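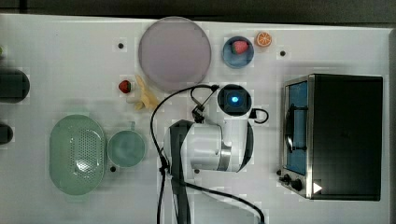

Yesenia Rengifo has been buying toy kitchens for the play library at Passide for 24 years, and she would like fewer of them to be pink.

"Lavender I can live with," she says, holding a plate up to the window. "Lavender is a grown-up's color. A toddler picked up the blue bowl first anyway."

The catalog runs to 583 pieces, most of them food. Strawberries go out constantly. Bananas come back with teeth marks. I ask which item earns its shelf space, and she doesn't hesitate.

"The colander. They'll put anything in a colander. Soup, shoes, a cousin's phone."

Her colleague Nabil Twal, who does the washing, has opinions about the holes. "You try getting oatmeal out of those," he says — and then demonstrates, at length, with a toothpick.
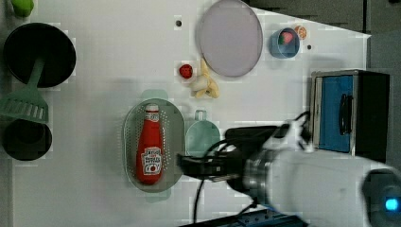 Ketchup in the colander, with the lavender plate and bananas close by.

Rengifo doesn't correct that sort of cooking. Parents do, she says, usually within a minute of sitting down.

"A father told his daughter you can't strain ketchup. She looked at him like he'd never run a restaurant."

In August the sets get sorted again, pans with pans and fruit with fruit. Twal gives it until lunch.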